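Do You Really Need a Toy Storage System?

Posted 26 Aug 2023 by Saron Sisay

Every summer somebody tries to sell me a better way to put soft toys away. Hanging nets, zip-up beanbags you stuff with teddies, vacuum bags. I've tried most of them and I'm not convinced by any.

Take the net. Ours was a Stakel, and it held plenty, but whatever a child wanted was always at the bottom of it. By July it was on the floor with everything else. The beanbag sort is worse. You have to unpack the whole seat to find one pig.

Vacuum bags do save room, I'll give them that. I wouldn't leave a plush toy squashed flat for months, though, and anything with a stiff brim or a strap comes out creased.

What I do now is dull. Everything soft goes on one surface, all at once, and gets sorted there. Not the floor, where it spreads, and not the bed, where you'll give up at bedtime and push it all off again.

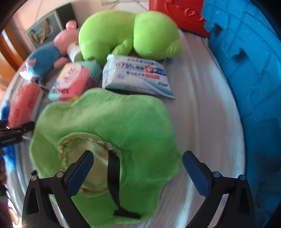 The trouble is never only the toys. Wet wipes, small bottles and half the bathroom shelf travel with them, and these want taking out first. A pack of wipes with a badly closed flap can dry out, or leave a damp patch on whatever is lying against it. Put them by the sink and carry on.

Next come the big pieces. Neck pillows and large curled-up animals take the room of six small ones, so give them a chair or the end of a bed. They don't need a box. Hard toys, blocks and so on, go in a separate tub, as they snag fabric.

Washing: read the label. Grigore Gavrilă wrote in to say that a pillowcase tied at the neck works as well as the mesh bags sold for the job, and I agree with him. Cool wash, gentle spin, dry flat. I've seen fabric fresheners praised as a replacement for this. They make a grubby toy smell of lavender.

As for rotating toys by the month, I lasted 4 weeks. If yours enjoy it, fine. Mine wanted the one that was in the loft.

Small bits with straps or clips can hang on a hook at child height. Ours is still holding.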